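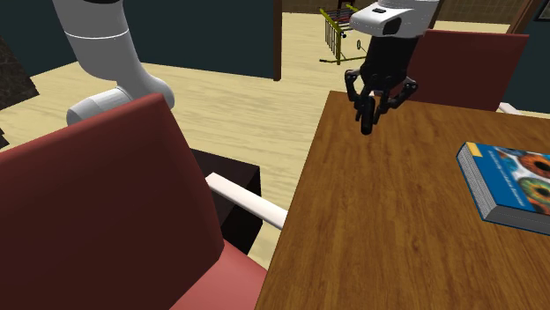 Cena simulada: braço com garra de dois dedos sobre a mesa de madeira, livro à direita.

31 de março de 2025

Desde janeiro que passo parte das noites a correr tarefas domésticas em simulação. A pergunta é a do costume: uma máquina já consegue arrumar uma sala? A minha resposta provisória é que consegue arrumar uma mesa, desde que a mesa tenha pouca coisa em cima e que se aceite uma definição modesta de "arrumar".

A tarefa de base é tirar um livro fechado de cima da mesa e pousá-lo noutro sítio. Um livro deitado é um objeto ingrato para uma garra paralela. A largura da capa excede a abertura dos dedos em quase todas as orientações, e a espessura, que caberia sem problema, está encostada ao tampo. Uma pessoa resolve isto sem pensar: puxa o livro até à borda, deixa-o sobressair e agarra-o por ali. Para o controlador são duas tarefas distintas, empurrar e agarrar, com uma transição entre elas que falha mais do que qualquer das partes.

Corri 340 episódios com o planeador que uso por defeito, o Vileo, e outros 200 com uma política aprendida, a Flavero, treinada com cerca de 2.000 demonstrações. O Vileo calcula bem a trajetória livre e desiste quando o contacto com a capa não corresponde ao modelo. A Flavero faz o contrário – chega à borda por caminhos pouco elegantes, mas recupera de um escorregamento sem intervenção. Não publico percentagens porque mudei o coeficiente de atrito a meio da série e os dois conjuntos deixaram de ser comparáveis. Vou repetir tudo com o valor fixo.

As cadeiras merecem um parágrafo. Com uma cadeira encostada à mesa, o encosto alto e os braços retiram ao robô boa parte das aproximações laterais. O planeador trata-os como obstáculos rígidos e contorna-os por cima, o que alonga o percurso e deixa o cotovelo perto dos limites articulares. Em casa, qualquer pessoa afastaria a cadeira. Acrescentar "afastar a cadeira" como subtarefa é possível, mas obriga a modelar a fricção com o soalho, a massa do estofo e o ponto onde se puxa. Deixei de fora.

Há ainda a questão da perceção. Uma capa com imagens muito contrastadas, como a deste livro, cheia de íris em grande plano, dá bastante textura para estimar a pose. Um caderno liso da cor do tampo seria outro problema, e é precisamente o tipo de coisa que fica esquecida numa mesa real. Na próxima série entram 3 objetos desse género, ainda sem data marcada.

Um leitor escreveu-me a perguntar se isto se transfere para uma oficina. Em parte. O armazém da Gebremichael, em Skondalcombe, tem bancadas desimpedidas, peças repetidas e posições conhecidas, e nessas condições o agarrar simples funciona há muito tempo. Uma sala de estar tem menos peças e muito mais variação. O tempo de ciclo importa pouco numa casa, a taxa de recuperação após erro importa bastante, e quase toda a literatura que leio reporta o primeiro.

Quanto a dobrar roupa ou a esvaziar um estendal, não testei. Os tecidos no simulador que uso comportam-se como borracha fina e qualquer resultado seria enganador. Fico pelos corpos rígidos até ter um modelo de contacto em que confie. Os ficheiros de configuração seguem para o repositório quando a série nova terminar.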